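Hulberg's two-armed kitchen kit goes on sale, and I got to try it
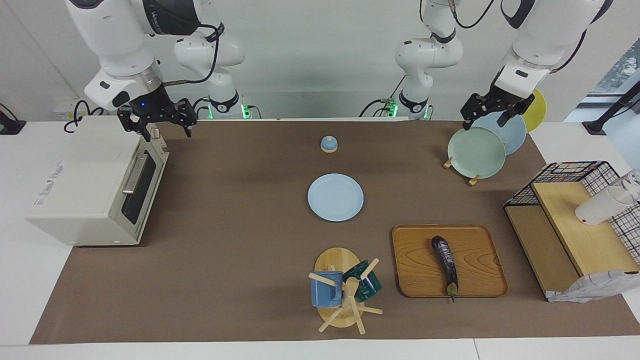
Page last changed: 21/06/2021

I have been waiting to write this one since March, when Hulberg first started dropping hints about a two-armed setup you could put on an ordinary table. Well, it's out! The kit is called the Allititz, it went up on the company's store this morning, and I've already spent a good long session with one at the Serthorpe demo room. So these are first impressions, typed up fast, and I'll do a proper review once I've had one at home for a while.

First, what you get. The Allititz comes as a pair of white arms with parallel grippers, the table clamps, the cables and a license for La, which is Hulberg's control software (yes, just "La" – try searching for help on that). You supply the table, the computer and whatever you want the arms to pick up. The box does not include a tray, a mat or any kitchen stuff, and I mention it because the store page is a bit vague and people were already asking in the comments under my last post.

Hulberg is pitching it at small labs, teaching workshops and people like me who have a spare room and poor impulse control. The demo station was set up for kitchen jobs: a toaster oven at one side, plates on a little wooden stand, a mug tree with a couple of mugs, and one very shiny eggplant on a serving tray. I loved that eggplant. It's a great test object, long and slick and heavier at one end, and I spent far too much of my slot on it.

Now the good part. La is so much nicer than I expected. You pick a job, you guide the arms through it, and then you go back and fix the bits you don't like one step at a time without redoing the whole thing. I had a plate going from the stand to the middle of the mat in 11 minutes, and that includes me reading the wrong page of the manual. Each arm can run its own routine, or you can link them so one waits for the other. Linking took me a couple of tries (there's a checkbox hidden under the timing menu, look for it) but once I had it I was grinning like a kid.

One gripper has a small blue light on the wrist housing, and there are green lights down by the bases at the back of the table. I got used to glancing at them pretty quickly. I do wish the manual had a proper page on what they all mean, though. Mine had a paragraph, and it was in the shipping section.

Mugs were harder. Getting one on or off a peg means coming in at a decent angle, and my first attempts were all over the place. The plates in the stand are a squeeze too, with them sitting close together in a row. I got there in the end with the pale green one, and the yellow one at the back I gave up on. I'd put that down to me more than the arms, but if you're planning a class around this, start with the tray.

Cables are my one real gripe. They loop along the outside of the arms and then run along the back of the table, and I'd have liked a few more clips in the box. I'll be buying my own.

Price! The full two-arm kit is $2000, and a spare pair of gripper fingers is $95. There's no single-arm version yet and the store page doesn't say if one is coming. You get 5 seats of La with the kit, good for a small class or a club, and updates are free for the first year. After that it's a paid plan, and I couldn't find the yearly cost listed anywhere. I've written to ask and will add it to this page when I hear back.

Orders are open now through the Hulberg store, and the Serthorpe demo room is taking bookings if you'd like to try before you spend. Wear sleeves you can roll up, and ask for the longer slot.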